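Skillex Opens Registration for the Clurura Dominoes and Tile Games Weekend

For release in May

Skillex, the organizer of table game events, is pleased to announce that registration is now open for the second Clurura weekend. Clurura is a meeting for people who play dominoes, rummy tiles and other games with tiles, and this year it will be held at the Harahap Hall. There are 80 places in total, and 54 of them are reserved for players who take part for the first time.

The main event is a dominoes tournament for pairs. It is played with the double-six set, in the block style, so there is no drawing from the boneyard. Each pair plays all the morning rounds, also when it loses, and the best pairs go on to the evening tables. We received many letters after the first edition in which players asked for fewer eliminations, and we have listened to them.

A family game with a long road

Dominoes are known in almost every country, but the rules change from one town to the next. In some families the highest double must open the hand. In others, the winner of the last hand may open with any tile. Some players knock on the table when they pass, and some think this is very rude. For the tournament we had to choose one set of rules, and we know that not every player will recognize the game of his or her grandparents in it.

For this reason the side room will be used for house rules. Any player may bring a written page with the rules of the home game, and teach it to others between the rounds. Last year 29 such pages were collected. Skillex has now put them together in a small booklet, which will be given to every registered player at the door. The spelling was corrected, but the rules were left as the families wrote them -- also where two pages do not agree with each other.
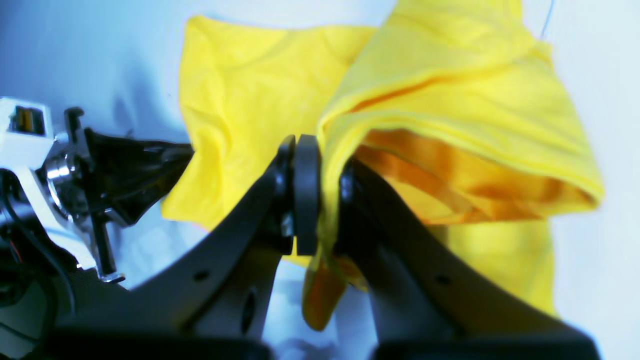
New partner for the tile sets

The tile sets for the tournament come this year from Anura, a small workshop which makes game sets for clubs. The tiles are a little thicker than the usual ones, so that they can stand on their edge without a rack. Players with weak eyesight can ask for a set with larger dots. Please mention this in the registration form, and the set will be waiting at your table.

Players may bring their own set for the side room, but in the tournament only the sets of the organizer are allowed. Talking about the hand with your partner is not permitted, and signals are also not permitted. Talking about the weather, the food and the children is of course welcome.

Program

Doors open at 9 in the morning and the first round starts one hour later. The lunch break is long, because we have learned that a hungry table plays slowly. Rummy tiles and other games are open all day and do not need any registration apart from the entry to the weekend.

How to register

Registration is made by the form on the Clurura page. Pairs should register together, with one form for both players. If you have no partner, please register alone and mark the box "looking for a partner". Skillex will try to match players of similar experience. Places are given in the order in which the forms arrive, and a waiting list will be opened when all places are taken.

About Skillex

Skillex organizes tournaments and open game days for players of all ages. Its events include dominoes, tile games, checkers and card games. Questions from the press and from clubs can be sent through the contact form on the Skillex page.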